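Dunport diary
May
Posted by Valter Sundqvist

Strawberries again. Every spring the sign goes up outside the shop on the Jalness road, FIRST OF THE SEASON, and every spring I walk in like I've never been had before. The box was 200 grams and cost more than the chicken I bought with it. The girl at the register said they were lovely this year. I asked if she'd tried them and she said no, she's allergic.

They were red, I'll give them that. Red all the way to the leaves, shiny, and they tasted like a cucumber that had heard about fruit. I ate two standing up at the sink and put the rest in the fridge, where they will sit until I feel guilty enough to cut them up over cereal.

What bothers me is the word "local." I asked which farm and was told Solberg. Now, I've driven past Solberg and I know what's in those fields in the middle of May, and it's plastic sheeting with leaves under it and a few white flowers. Maybe they have a heated tunnel around the back. Maybe they do. But I'd like somebody to say so on the label instead of printing a watercolor of a barn. The barn isn't even the right barn. Theirs has a flat roof.

Guðlaug came over in the afternoon with a tray of plants for the side bed. She is convinced I complain because I don't grow my own, and she's been working on me since the snow went. The variety is called Oltero and according to the tag it is vigorous, heavy cropping, resists mildew and has "exceptional old-fashioned flavor." I said I'd never met a plant tag that promised mediocre flavor. She said to get the fork out of the shed and stop talking.

So we planted. The ground was soggier than I wanted. She plants with the crown level with the soil and got short with me over a few I'd sunk too deep, which she dug up and did again while I stood there holding the can. Straw goes on later, when the fruit starts to hang. I asked about slugs. She puts down crushed eggshell, which I have read does nothing at all, and I told her so, and she said her plants hadn't read it. I am going to do half the bed with eggshell and half without and we'll see. She thinks this is petty.

Also she says to pinch off the flowers this first year so the roots get going. So the plan is that I buy into strawberries in order to have none. I haven't agreed to it. I may leave the flowers on the end by the fence, where she doesn't look.

I do remember good ones, or believe I do. My aunt had a patch behind the coal shed and they were small and lumpy and warm, and we got yelled at for eating them dirty. But I was a kid, and everything I ate outdoors tasted wonderful, including a certain amount of grass. I wouldn't swear to any of it now. It could be that strawberries have always been mostly water and we supplied the rest.

Tried the sugar trick tonight, sliced with a spoonful over them and left alone for almost 2 hours. Better. Then again I'd expect sugar to taste better. Tried a couple with black pepper because the newspaper said to, and that was a waste of pepper. The newspaper also says never to wash them until you're ready to eat, and that one I think is right. The damp ones at the bottom of the box had already gone soft where they touched.

Rain coming, supposedly. Watered anyway.
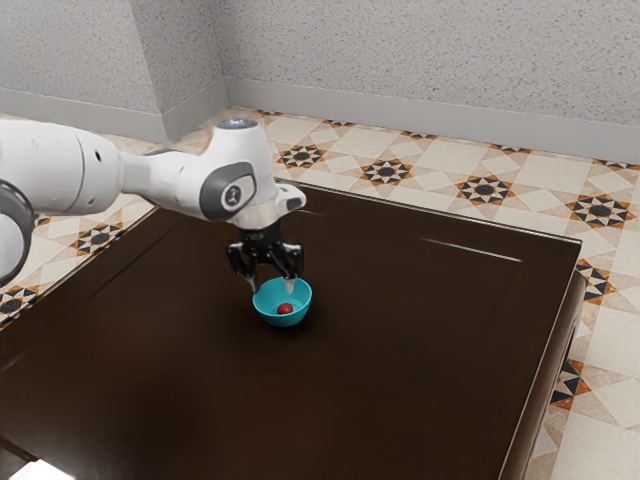
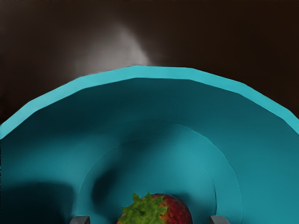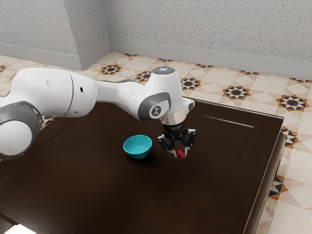 Middle picture: a strawberry in a teal bowl.

Comments

Guðlaug Ragnarsson: They were not "a few" sunk too deep. It was most of your row. And I do look by the fence.

marl_and_clay: Solberg does have a tunnel, my brother-in-law put the door on it. Can't tell you if it's heated. Agree about the barn.

Pitcher P.: Take them out of the fridge before you eat them! Cold kills whatever taste there is. I leave mine on the counter all morning and they're a different fruit.

Valter Sundqvist: Left the last of the box on the counter as advised. Warm cucumber. Will try again in June.

Write to Valter through the contact page | © Valter Sundqvist, please ask before copying | Back to top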